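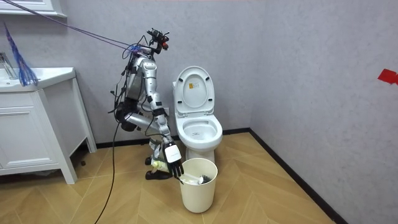
Is the bathroom software ready to leave the lab? It's ready to be argued with. The planner and the contact controller now run together for a full cleaning sequence without an engineer editing files between steps, and that was the main item you paid for this period.

Progress on Zasa, our task planner, for the period ending in May.

Zasa used to treat cleaning a toilet as a single action, an optimistic view also held by teenagers. It now breaks the job into stages: find the tool, grasp it, approach the bowl, make contact, scrub, withdraw. Each stage has its own exit test, and a failed test sends the robot back one stage instead of back to the start. We logged 189 full sequences on the new version. In 41 of them the planner had to step back at least once, mostly at the grasp, where a thin handle at a steep angle still confuses the pose estimator.

Orvokki Jääskeläinen rewrote the balance handoff in February. The arm and the legs had been run by separate processes that learned of each other's plans the way neighbors learn about a new drum kit. Both now read from one shared trajectory, 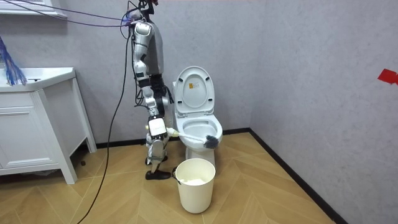
and the whole-body solver gets the expected push from the brush before the arm commits to it. The old version waited to feel the force and then had opinions about it. Solver time went up slightly, which we can live with.

Perception is the less cheerful section. White tools in front of white porcelain remain hard, and the depth data on glossy surfaces is close to fiction. We labeled some 2,000 new frames and retrained the segmenter. Handles are better. The inside rim is not, and the Silberg milestone for rim coverage will slip by 2 months. I'd rather write that down now than have Carrillo find it in the spreadsheet.

Tool changes went in as a late addition. The contact model no longer assumes bristles,

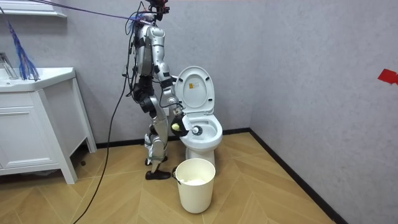

so a soft pad gets a lower force limit and a slower stroke, both set in one config file. It was three config files until April, and two of them disagreed.

Still open for next period: rim coverage, a grasp retry that tries a different angle the second time, and the log viewer, which Zevomora has asked for twice and very politely. Spending is on plan. The request to move part of the travel budget to labeling is attached separately.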